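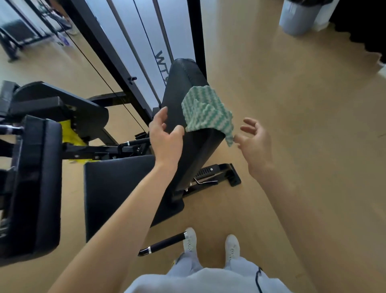
Small Gyms Should Stop Selling the Year

Every December the offers go up in the windows. Pay for 12 months now, get 2 months free, no joining fee. I have signed up for a deal like that twice in my life, and both times I had stopped going by spring. I think small gyms should give up the annual contract, and I say that as someone who wants small gyms to stay open.

The usual defense is that a yearly contract gives the owner steady money. Rent is due whether people train or stay home, and a heating bill can't be paid with good intentions. I accept all of that. A gym with 100 members on contract can plan its year, order a new set of mats and pay someone to open up at six in the morning.

But the steady money comes mostly from people who don't show up. The owner may be kind and the staff may know everyone's name. The budget still counts on a good share of members paying and staying away. If all of them came on the same evening, there would be a line for every bench. A business shouldn't depend on its customers failing at the thing they came to do.

I live in Asden, where there are two gyms within walking distance of my apartment. Fidis sells the year. Gurnora sells blocks of visits that don't expire, plus a plain monthly pass you can stop at the front desk. I belong to Gurnora now. I pay more per visit than I would on a yearly deal, and I go more often, because a visit I have paid for feels like something I own. When I had the flu last winter I lost nothing.

The two places also treat people differently. At Fidis the best price goes to whoever walks in new, and the member of six years pays the full rate. At Gurnora everyone pays the same. I don't think that is an accident. When members can leave any month, the owner has a reason to fix the shower before it becomes a complaint.

Some owners will say their members like the discount, and some members do. Fine — keep a yearly price for those who ask for it. Just don't make it the only one on the sign, and don't ask for a letter and 2 months' notice when somebody moves away or gets hurt. The bakery next to my building, Saraç, has never asked me to commit to a year of bread, and I am in there most mornings.
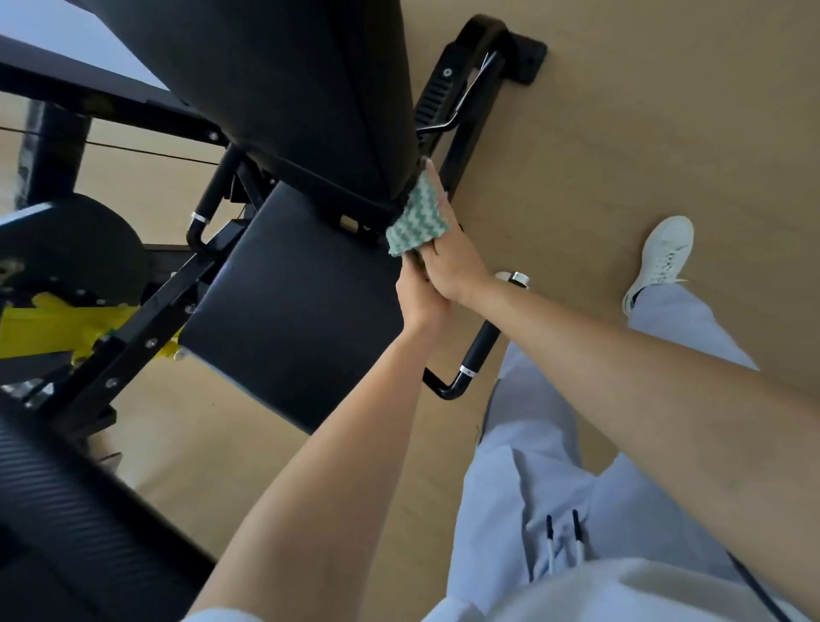 Wouldn't a small gym lose money in the slow months without contracts?

It would probably lose some in summer, and it should set its prices with that in mind. I would sooner pay a little more each month, all year, than be held to a contract I can't get out of.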